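Sizing absorbent paper for ink and wash – gelatin vs. methyl cellulose

Forum > Paper and Supports > Surface Prep
3 replies shown as new | 217 views | 2 shares

gsm_kettle
I have a stock of Lumbao drawing paper in large sheets, bought as a clearance lot from Gundeo. The listing said internally sized, no surface size. Pencil is fine on it. Diluted ink feathers within a second or so and goes through to the back if the line is slow.

I want to size it myself. Plan so far is food-grade gelatin, 2 percent by weight in warm water, brushed on one side, dried flat under felts. Questions:

1. Is 2 percent enough for line work with light washes on top?
2. Does one-sided application give a permanent curl, or does it flatten under weight?
3. Is methyl cellulose a workable substitute? I would prefer not to keep gelatin warm for an entire afternoon.

blotter_north
2 percent is a normal starting point. I would not go above 3 on a paper that thin. At 4 the surface gets a shine and cracks when the sheet is rolled.

One-sided curl is real. It flattens under boards but comes back when humidity drops. Size both sides, or at least wet the back with plain water while the front is still damp so the sheet expands evenly.

Methyl cellulose is an adhesive and a weak size. It slows absorption a little. It does not resist a wet brush, because it redissolves in cold water. For ink wash, skip it.

tarn_and_rule
Disagree on the methyl cellulose. It redissolves, yes, but so slowly under a single pass of a brush that it makes no practical difference. I use the Plurik powder at 1.5 percent and put down one wash, sometimes two. Lines stay clean. The advantage is that it goes on at room temperature and keeps in a jar for weeks. Gelatin spoils in days.

Where it fails is lifting. If you go back in to lift color, the size lifts too and you get a gray bald patch.

blotter_north
Two washes is not a test. Ordinary practice sheets get four or five passes plus corrections, and corrections are where sizing matters. Mine pick up smudges and scuffs along the way, and a properly sized surface lets you clean most of that off. On a soft one the eraser takes fiber with it.

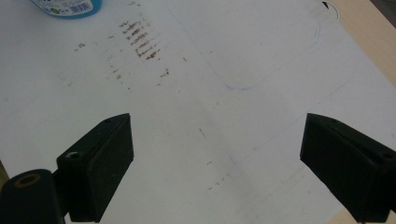 tarn_and_rule: That depends on the eraser. A kneaded one does not pull fiber on a methyl cellulose surface if the sheet has dried overnight. A vinyl one will, and it will on thin gelatin as well.

gsm_kettle
To narrow this down: my work is outline in blue pencil, then ink, then one gray wash. No lifting. Sheets are stored flat, not rolled. Going by the above, either would do?

blotter_north
For one wash, either would do. I would still pick gelatin for anything you intend to keep. Add the alum question to your list, though. Older recipes put alum in the gelatin to harden it. It makes a tougher surface and it also makes the paper acidic. Leave it out.

pulpfeeder
Two points that have not come up.

First, check your water. Hard water gave me streaks with gelatin that disappeared when I changed to distilled. It was not the brush, I had already replaced the brush.

Second, run a strip test before treating the lot. Cut six strips from one sheet. Leave one plain, then do gelatin at 1, 2 and 3 percent and methyl cellulose at 1 and 2. Dry overnight. Rule the same ink line across all of them and let it dry, then put one wash over half of each line. Write the concentration on the back in pencil before sizing, not after.

The Utik hake brush in the wide size is fine for application. It sheds for the first few sheets – comb it out under a tap beforehand.

gsm_kettle
Strip test done. Results on the Lumbao:

Plain: heavy feathering, ink through to back.
Gelatin 1: slight feathering on slow lines.
Gelatin 2: clean.
Gelatin 3: clean, wash beads slightly at first.
MC 1: feathering, reduced.
MC 2: clean line, soft edge on the wash.

I am going with gelatin at 2, both sides, distilled water. I will keep the methyl cellulose for roughs.

tarn_and_rule
Soft edge at 2 is consistent with what I get. I count it as a feature. Try 2.5 if you want it tighter, but it gets hard to brush out evenly.

blotter_north
Let the gelatin sheets sit a week before inking. The surface the morning after is not the surface you end up with.

Related threads
– Alum: how much is too much?
– Flattening cockled sheets without a press
– Gundeo clearance lots, what to check before ordering
– Blue pencil under ink wash
– Storing mixed size in summer (663 views)

This site uses cookies to keep you logged in and remember your display settings. Accept | Manage settings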